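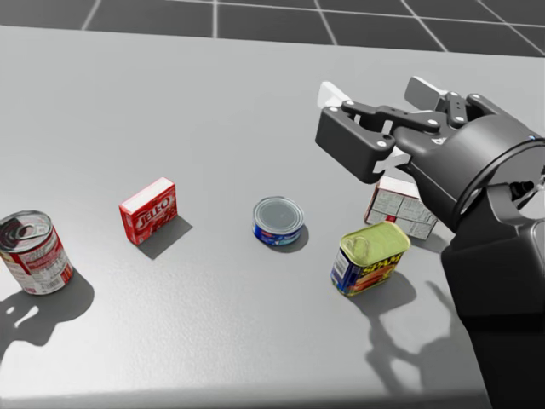 # 시뮬 원격조작 데모, 조이스틱 vs 핸드 트래킹

**grip_lag** · 6월 16일

테이블 위 식료품 집기 태스크로 데모를 모으고 있습니다. 물체는 수프 캔, 젤로 상자, 참치 캔, 스팸, 그리고 스팸 바로 뒤에 누워 있는 상자까지 한 세트입니다. 입력은 6축 조이스틱, 기록은 Pralar 로거. 현재 624개 에피소드를 모았고 평행 그리퍼 하나만 씁니다.

문제는 뒤쪽 상자입니다. 스팸을 건드리지 않고 접근하려면 손목을 돌려야 하는데, 조이스틱으로는 이 구간에서 매번 멈칫합니다. 학습된 정책도 같은 지점에서 멈춥니다. 핸드 트래킹으로 바꾸면 나아질까요?

---

**노드72**

정지 구간부터 잘라내세요. 속도가 임계값 아래인 프레임을 버리고 다시 학습하면 대부분 사라집니다. 입력 장치 교체는 그다음 문제입니다.

---

**torque_off**

> 속도가 임계값 아래인 프레임을 버리고

이건 반대합니다. 그리퍼를 닫는 동안은 팔이 원래 서 있어야 합니다. 속도만 보고 자르면 닫힘 구간이 통째로 날아가고, 정책이 잡기 전에 들어 올립니다. Dumard 팔로 한 번 당했습니다.

---

**노드72**

그리퍼 개폐값이 변하는 프레임은 당연히 예외로 둡니다. 안 적은 건 제 잘못.

---

**torque_off**

그래도 닫힌 직후 접촉이 안정되는 구간이 남습니다. 저는 개폐 전후로 8프레임씩 보호합니다.

---

**mm_per_tick**

둘 다 해봤습니다. 핸드 트래킹은 손목 회전이 확실히 자연스럽지만 손떨림이 그대로 들어옵니다. 낮은 참치 캔처럼 손가락을 테이블 가까이 내려야 하는 물체에서 충돌이 늘었습니다. Hourani 필터를 걸면 떨림은 줄고 지연이 생깁니다. 지연이 154ms를 넘으면 조작자가 과보정을 시작하니 그 전에 멈추세요.

시점도 확인해 보세요. 고정 카메라 하나면 뒤쪽 상자가 팔에 가립니다. 조작자가 안 보여서 멈추는 거라면 장치를 바꿔도 같습니다.

---

**grip_lag**

고정 시점 하나가 맞습니다. 손목 카메라는 기록만 하고 조작 화면에는 띄우지 않았습니다. 띄워서 다시 해보겠습니다.

---

**노드72**

정책 입력에 손목 카메라가 들어가나요? 조작자는 보고 정책은 못 보는 정보가 있으면 또 다른 문제가 됩니다.

---

**grip_lag**

들어갑니다. 지금까지는 오히려 정책 쪽이 더 많이 보고 있었네요.

---

**Cirna쓰는사람**

데이터를 늘리면 된다는 의견도 하나 보탭니다. 저는 1,329개에서 멈칫하는 현상이 없어졌습니다.

---

**torque_off**

같은 조작자, 같은 시점이면 멈칫하는 데모만 더 쌓입니다. 그사이에 조작자가 숙련된 것 아닌가요?

---

**Cirna쓰는사람**

그럴 수도 있습니다. 앞뒤를 나눠서 학습해 본 적은 없습니다.

---

**grip_lag**

손목 화면 띄우고 상자만 다시 수집 중입니다. 프레임 제거는 보호 구간을 넣은 것과 뺀 것으로 나눠 돌리고, 장치는 당분간 조이스틱을 유지합니다. 결과 나오면 여기에 로그 올리겠습니다.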